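4.2 Monitoring of storage temperature and draw-off

The second phase of the field work covered 148 households in Utesley and Orngate, all of which had replaced an electric boiler with a thermosiphon solar water heater. Each system combined a flat-plate collector with a horizontal storage tank on the roof. Backup heating was left to the occupants, who could switch on an immersion element by hand. No timers were fitted during the study.

Tank temperature was logged at the outlet and at the lower third of the store. Draw-off volume was taken from a pulse meter on the hot water line, and the current to the immersion element was recorded with a clamp sensor. Data were passed each night to the server at Gesmont, where gaps longer than two hours were flagged and the day in question was left out of the energy balance. Irradiance was measured at one reference station per town, as described by Modise and Lo Presti in the pilot report.

Indoor readings were treated separately. The room sensor was used only to estimate heat loss from the indoor pipe run, and its value enters the balance as a correction to the delivered energy. Homes with an exposed pipe run of over 13 meters were analyzed as a group of their own, as the correction there was too large to be handled with the standard loss factor. 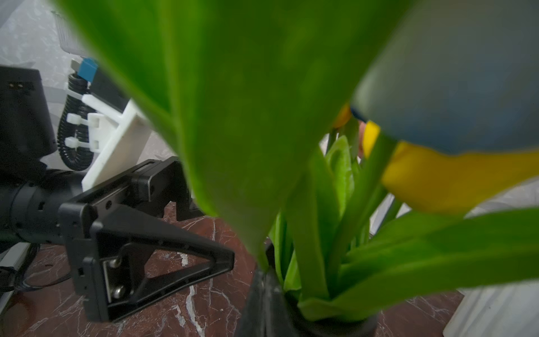
Figure 7. Potted plant with broad green leaves, indoors.

The solar fraction was calculated per household and per month as the share of delivered heat not supplied by the immersion element. Standing losses were assigned to the solar and electric inputs in proportion to their size. This differs from the Vandenberghe method, which charges all standing losses to the backup source and therefore gives a higher solar fraction in months with little sun. Both values were computed, but only the proportional one is used in the regression in Section 5.

Two sources of error should be noted. First, the pulse meters do not register very low flow, so short draws at the kitchen tap are undercounted. Second, some occupants left the immersion element on overnight – mostly in April, when mornings were cold – and the tank was already hot when the collector began to deliver. In these cases the collector ran at a lower efficiency than its rating suggests, even on days when irradiance at the reference station passed 700 W per square meter. These days were kept in the data set and marked with a dummy variable.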